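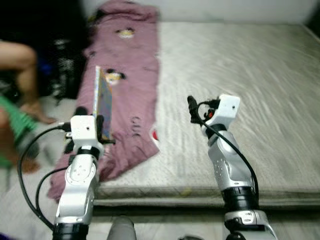

So the bed frame is gone. A guy came for it Thursday with a truck and two bungee cords, and I have been living at floor level ever since. I thought I'd hate it. I kind of love it! (My knees have their own opinion.)

What I didn't plan for was how much stuff I had been storing under that thing. Without an under-the-bed, everything I own is just out, and most of it ends up on the mattress by noon. Books are the worst. I read in bed, I eat toast in bed, I make lists in bed, and then at night I have to dig out a spot to sleep in like a dog.

My friend Citlali Magaña has a rule about this, which she gave me over the phone while I was whining: the bed gets cleared before dinner, not before sleep. By bedtime you're tired and you'll shove it all to one side. She's right, I've been a shover for years.

My order goes like this now. Books come off first. Then I do the blanket – mine is the mauve-pink one with the cartoon faces on it, and no, I'm not getting a grown-up one. I shake it out, fold it in half the long way, and leave it at the foot. A blanket that hangs onto the floor picks up every crumb and hair in the room, so I try to keep it off the edge. I try!

The books are a bigger project. I counted when I moved and had 33 that I hadn't finished, and I'm allowed to keep 2 by the bed. The rest go in a crate in the hall, where I have already tripped over them.

I did look at new frames. There's a Jirnell one with drawers that I keep going back to, but I know exactly what would happen to those drawers. Also I'd have to put it together, and I still haven't hung the mirror.

One thing I do need to figure out is air. My sister says a mattress on the floor should get tipped up against the wall every week or so, and I've done it exactly once. If you've got slats or a mat that you like, tell me in the comments, especially if it's cheap and fits up a narrow stairway.

Get new posts by email. Enter your address to subscribe. You can unsubscribe at any time.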